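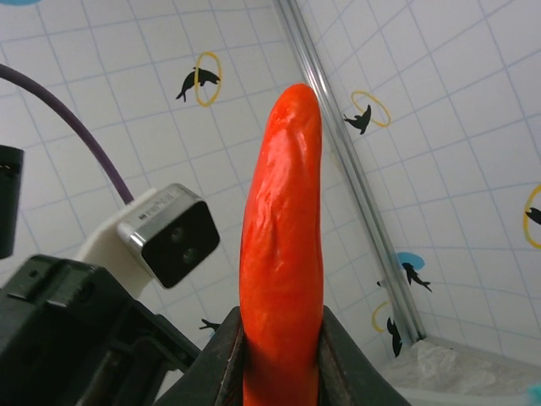 Figure 1. Chili pepper, red-orange.

February
By a second-year student, Food and Household Studies, Setcombe

What Happens to Vegetables After the Shop: Report on a Project in Two Districts

1. Introduction

In this project I wanted to learn how many vegetables are thrown away in ordinary homes, and which ones. I chose two districts of Setcombe. Okside is the older one, with small flats and a street market. Ploltlow is newer and most people there go by car to one large supermarket. My first idea was that the market customers waste less, as they can buy one carrot or two peppers and do not need to take a full bag.

The subject is not new, but I did not find any work about our town. The reports I read in the library were about whole countries, and it is difficult to see from them what one family does on a normal evening.

2. Method

I printed 400 question sheets and left them in mailboxes, the same number in each district. I received 127 back. On the sheet I asked where the household buys vegetables, how often, and where they are kept at home. At the end I asked if the household would agree to keep a diary for two weeks, and 74 of them agreed.

In the diary people wrote a line each time they threw away a vegetable or a part of it which could still be eaten. Peels and stems were not included. I did not ask for weight – many homes have no kitchen scale, and I was afraid that people would stop writing after the second day. This was a good decision for the number of lines, but it made the comparison weaker, and I come back to this in section 4. 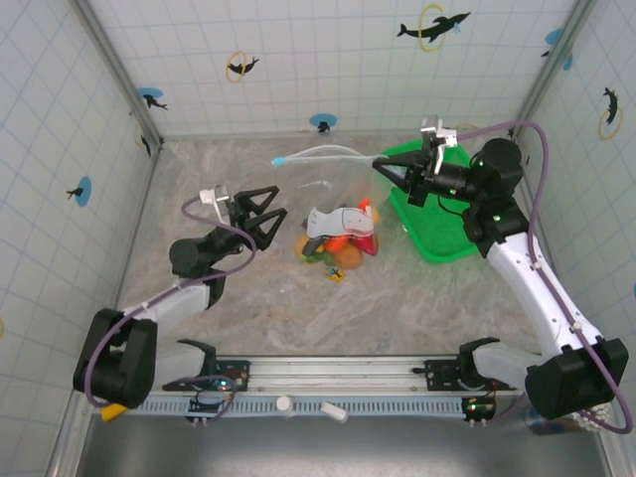 3. Results

The diaries gave 681 lines together. Salad leaves were the most frequent, then cucumber and fresh herbs. Carrots were written down less often than I expected. Several people explained that an old carrot goes into soup, even when it is soft. Chili peppers were almost absent from the diaries. People who cook with them said that they freeze them or let them dry on the windowsill.

The two districts were closer to each other than I had thought. Okside households wrote a little fewer lines, but they also cook more often, so it is not clear that the market is the reason. The stronger difference was between homes where one person does the shopping and homes where more people do it. In the second group the same vegetable was often bought twice.

The most common reasons given in the diaries were:

– it was forgotten at the back of the refrigerator
– plans changed and we ate outside
– the package was too big
– it was already soft when we bought it

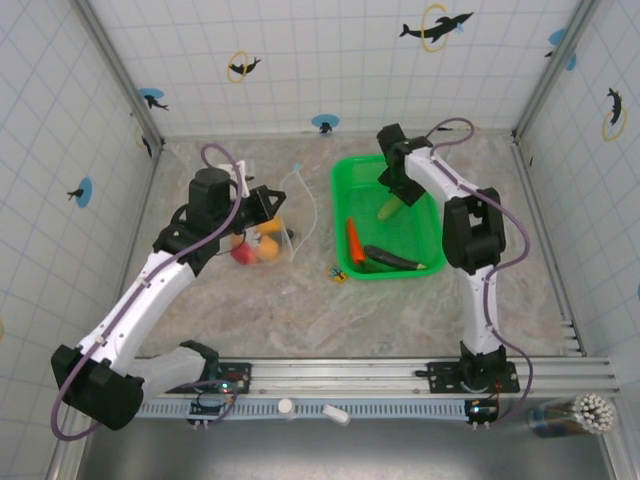
Figure 2. Carrot and other vegetables, green tray.

Eggplant is a special case. It was bought seldom, but when it was bought, it was quite often thrown away whole. Two households wrote that they had bought it for a recipe and then had no time for the recipe. The owner of the Šimkus vegetable stand in Okside told me that his customers ask him how to cook it more than any other thing he sells.

4. Problems and next steps

One line in the diary can mean half a cucumber or a whole bag of salad. If I repeat the project, I will ask people to choose between small, medium and large. I would also start in another season, as in winter the market has fewer stands and some Okside families go to the supermarket instead. The question sheet should be shorter too. Question six was misunderstood by many people and I have left it out of the results.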